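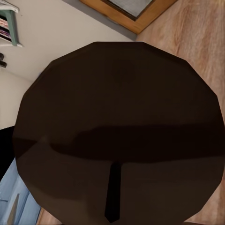 The meeting began at 11 with the equipment plan for the coming year. Shaohua Yao explained that the simulation licence and the new workstation must be budgeted together, as one is of little use without the other. He went through the present state of the room model in Tunditz. The rim of the round table or stool is still made of short straight segments, and the top is so dark, though a black part on it is much blacker and easy to separate. The wooden floor was considered good enough. It was agreed that the model of the table will be made again before any camera is ordered, so that the camera requirements are written on a correct basis.

Item 2. Offers for the arm
Two offers were received, from Gestard and from Gillies. The Gestard offer includes delivery and training, but the spare fingers are priced separately. Gillies did not state a delivery time and will be asked for it in writing. The members preferred Gestard - on condition that the spare fingers are included in the same order. The decision is moved to October.

Item 3. Computing
The workstation has now 46 open jobs in the queue. The proposal is to rent computing time from Plirnby for a trial of 200 hours and to buy a second workstation only after the trial. Approved. The cost goes to the running budget, not to the equipment budget.

Item 4. Space and power
The electrical work for the arm was forgotten in the previous plan. One line for it shall be added. The question of who pays for the floor fixing remained open.

Actions
Shaohua Yao: new table model, and a short note on camera requirements.
Secretary: letter to Gillies, question to Gestard about the spare fingers.
All: send comments on the budget sheet before the next meeting.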